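Forum Habitat & Équipement > Locations meublées > Matériel et investissements
Sujet : Budget robot pour la remise en état entre deux locataires, vos avis ?
Page 1 sur 1

clef_sous_paillasson
Posté le 2023-09-18
Bonjour à tous, je gère quelques meublés en courte durée et je commence à regarder sérieusement l'idée d'un robot à deux bras pour les salons : remettre les coussins, redresser les plaids, ramasser ce qui traîne. Pas le ménage complet, je ne rêve pas. J'ai un devis de chez Priteo en location, 954 euros par mois, engagement de 20 mois, maintenance comprise mais pas les doigts (ils appellent ça « consommables de préhension », j'adore). Vomadier me propose plutôt l'achat avec un contrat à côté, et là le commercial tourne autour du prix depuis avril. Quelqu'un a déjà monté un budget pareil ? Je ne sais même pas quelles lignes prévoir.

bricolo_du_64
954 par mois pour remettre des coussins ?? Ma belle-sœur le fait en passant la porte. Je dis ça gentiment mais fais le calcul sur la durée de l'engagement avant de signer quoi que ce soit.

clef_sous_paillasson
Le calcul est fait, merci, ça pique : 19 080 euros. Mais je n'ai plus personne pour les remises en état du dimanche soir... enfin bref, des soirs où tout le monde part en même temps. C'est ça mon vrai problème.

margelle
Alors moi j'ai fait l'exercice l'hiver dernier et je peux te donner mes lignes, ça t'évitera de partir de zéro comme moi :
– la machine ou le loyer
– la mise en service sur place (524 euros chez moi, par logement, donc ça monte vite)
– les doigts et les revêtements de doigts
– l'assurance, appelle AVANT de signer
– le transport d'un logement à l'autre si tu n'en prends qu'un
– les housses et coussins que tu vas finir par racheter
La dernière ligne, je ne l'avais pas mise et je l'ai regretté. Tous les tissus ne se valent pas pour ce genre de main. J'en profite pour te mettre trois photos d'un essai dans un salon, canapé d'angle crème, le genre de meuble que tu dois avoir aussi :
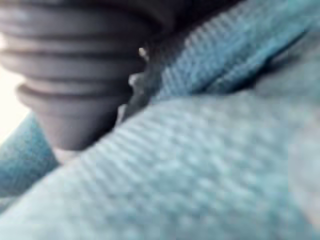
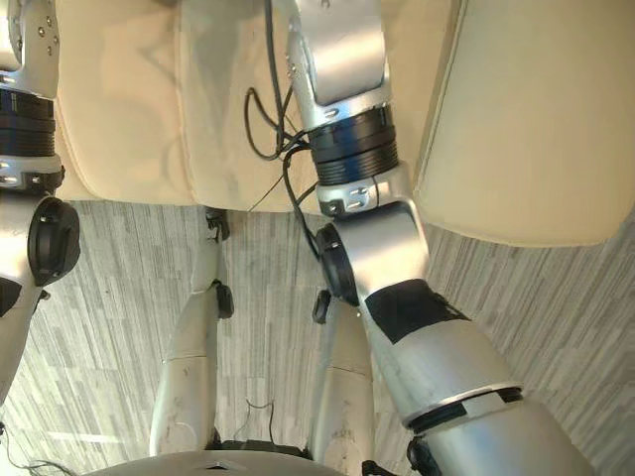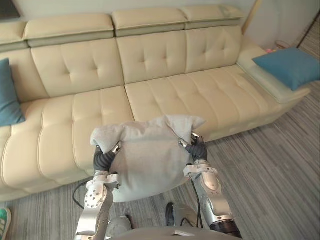
Dans l'ordre : gros plan sur la maille bleu-vert, les deux bras au-dessus de l'assise, le coussin gris clair tenu à deux mains.

Regarde surtout la dernière. Un coussin mou comme le gris, ça se prend des deux côtés et ça pend au milieu, donc demande une démo avec TES coussins à toi, pas avec le petit carré bien rembourré que le commercial sort de son coffre ! Et sur la deuxième, regarde les câbles qui pendent le long du bras. Pour moi il faut compter des gaines en plus, et je les ferais chiffrer dès le devis.

bricolo_du_64
Bon, je reconnais que la prise à deux mains c'est pas mal. Mais les câbles noirs qui traînent par terre, dans un logement où passent des gens avec des valises, moi je n'en voudrais pas.

margelle
Les gens ne sont pas là quand tu t'en sers, c'est le principe de l'entre-deux. Par contre pour le rangement de la bête tu as raison, il faut un placard qui ferme et ça personne ne le compte.

oscar_tango
Je ne suis pas d'accord avec margelle sur la mise en service. 524 euros par logement, c'est négociable, surtout si les salons sont meublés pareil. J'ai obtenu un forfait unique de 1 444 euros pour quatre appartements chez Skundton. Il a fallu insister, et accepter que leur technicien passe quand ça l'arrangeait lui. Autre chose : méfie-toi du tout location. Si tu arrêtes avant la fin, tu paies quand même, relis bien la clause.

clef_sous_paillasson
Ah, quatre pour 1 444, c'est noté ! Mes salons ne sont pas identiques, mais le canapé est le même dans trois sur cinq, un angle avec têtières, donc assez proche de celui des photos. @margelle, tu conseilles quoi comme tissu alors ? Je suis en velours partout.

margelle
Velours je n'ai pas testé, je ne vais pas te raconter d'histoires. Commande deux ou trois housses différentes avant la démo, ça coûte trois fois rien à côté du reste. Et note les temps toi-même avec un chrono, ceux des plaquettes je n'y crois pas une seconde.

vent_de_noroit
Je passe juste pour l'assurance : la mienne m'a demandé la valeur à neuf, le lieu de stockage et une attestation du fournisseur. Pour l'attestation, Pfister a mis trois semaines. Remise jusqu'à 20 % sur la prime si la machine est sous clé, donc le placard de margelle se rembourse un peu.

bricolo_du_64
Un placard à robot. On aura tout vu. Et la location à la journée, quelqu'un a regardé ? Pour les grosses rotations d'été ça me paraîtrait plus raisonnable qu'un engagement aussi long.

oscar_tango
Regardé, oui. Chez moi le transport coûtait plus cher que la journée. Si tu habites près d'un dépôt, pourquoi pas.

clef_sous_paillasson
Merci à tous, je refais mon tableau avec les doigts, les gaines, le placard et l'assurance. Je redemande à Priteo une démo chez moi avec mes velours, et un prix pour cinq mises en service d'un coup. Je reviens poster le devis dès que je l'ai.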